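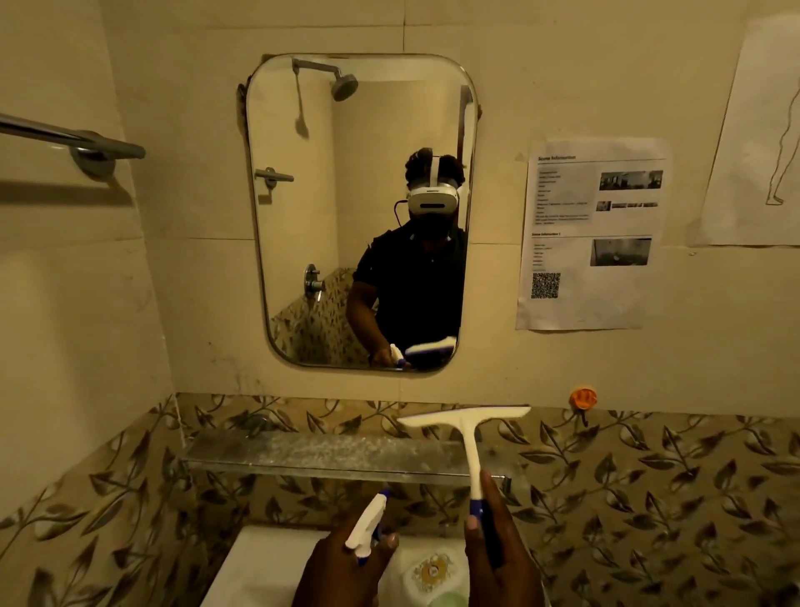 Training > Guides for managers > Planning a first-week induction

How to plan a first-week induction for hospitality staff

This guide is for supervisors in small hotels, cafes and restaurants who have to train new starters without a training department. It assumes one new person and one experienced person to look after them.

Before the first day

Write down every task the new starter must be able to do alone by the end of the week. Keep it to one page. When Marjorie Furnival rewrote the list for the Dekville guest house, the first draft had 39 tasks on it, and most of them moved to week two.

Next, pick the trainer. Choose someone who works the same shifts as the new starter and ask them first. Take a few of their usual duties off the rota for the week. A trainer with a full section of tables will go back to serving as soon as it gets busy.

Day one

Start with the tour, the fire exits, the break times and the name of the person to call when sick. Paperwork can wait until after lunch. Give out the uniform and check that it fits.

Do one real task before the end of the shift. Setting a table or making up a tray is enough.

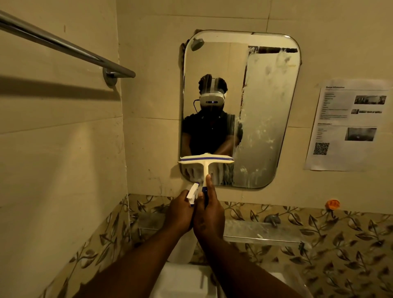

Days two and three

Teach each task in the same order every time:

1. The trainer does the task at normal speed and says nothing.
2. The trainer does it again slowly and explains each step.
3. The new starter explains the steps while the trainer follows them.
4. The new starter does the task alone.

Step 3 is the one most often skipped. Trevor Fothergill, who trains the floor staff at Saragih, allows 2 tries at it before moving on. If the second try goes badly, go back to step 2 later in the shift.

Sign off each task on the sheet with initials and leave the box blank if you have doubts. A blank box is easy to fill in later.

Day four

Let the new starter work a quiet shift with the trainer nearby. The trainer should only step in for safety or if a guest is kept waiting. Write notes and go over them afterward, away from the guests. 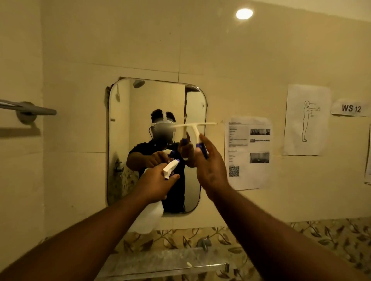 Mirror cleaning with spray and squeegee.

Day five

Hold a short review with the task sheet on the table. Ask which tasks still feel slow and which instructions were unclear. Put the blank boxes into a plan for week two, with a name next to each one.

Keep the signed sheet in the staff file and give the new starter a copy.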